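Ticket: Hasville kitchen, dish station 2, arms pausing mid-wipe
Opened: 2023-03-12
Status: Pending site
Component: Brivo cell controller, left arm / handover logic
Assigned to: Crisanto Manalastas

Reported problem

Left arm stops during the wipe step and holds position. No fault code on the panel. Controller log shows "wait: peer ready" until timeout at 70 seconds, after which the cycle is dropped and the plate goes to the manual sink. The dish crew clears it by pressing Resume, which works on most attempts. Site reports the stops are more frequent on the evening shift.

Environment

Two arms on a shared rail, left arm wipes, right arm feeds from the stack. Controller software as installed in January, no updates since. Sponge tray refilled by hand. Detergent supplied by Fillatmont, standard dilution per the sheet on the wall.

Steps taken

1. Power cycled controller and both arms. Stops returned within the same shift.
2. Swapped the left gripper cable with the spare. No change. Original cable put back.
3. Checked grip force on sponge pickup. Within limits, no slip recorded in the log.
4. Raised the peer timeout from 70 to 400 seconds for testing. Left arm resumed by itself in most cases, but throughput fell below what the crew can do by hand. Reverted.
5. Ran the wipe step with handover disabled, loading plates manually. No stops.

Step 5 points to the handover and away from the left arm hardware. The right arm does not report ready until its gripper position settles, and the tolerance on that check is tight. A few drops on the rim of a plate may be enough to shift the reading. Not confirmed.

Position at sponge pickup, with the right arm at the plate stack:

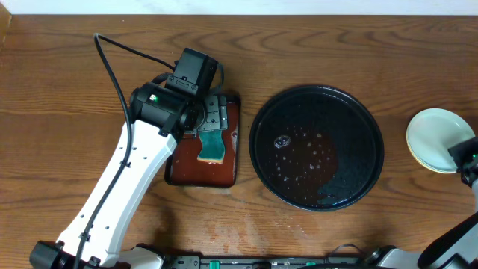 Zervas wrote back that the timeout is only part of it from the floor side. When the arm stops, whoever is on racks has to leave the racks, cross to the panel and press Resume, and by then clean plates are backing up at the dryer. The crew was told the station would need one person looking in on it now and then. In practice that person stands next to it for the whole rush, and does the pots afterward, when the rest have gone home. Zervas asks whether Resume can be moved to the rack side.

Reply to Zervas

Second Resume button is possible. The controller has a spare input and the cable run is short. It needs the same interlock as the panel button, so it cannot be a plain push button. Part requested.

On staffing: the station was set up on the assumption of unattended running between tray refills. That does not hold while the stops continue. I have noted in the site record that the attendant position is to be counted as a full position until this ticket is closed. The rota itself is for the kitchen manager to change, and I have forwarded your message.

Until the fix is in, please log each stop on the clipboard with the time and whether Resume cleared it on the first press. The controller log does not record button presses.

Next actions

- Widen settle tolerance on right arm gripper, test on one evening shift. Manalastas.
- Fit second Resume with interlock on rack side. Waiting on part.
- Pots to go back to the shared list for the test period. Kitchen manager to confirm.
- Compare clipboard entries against controller timeouts after the test.

Do not change the peer timeout on site.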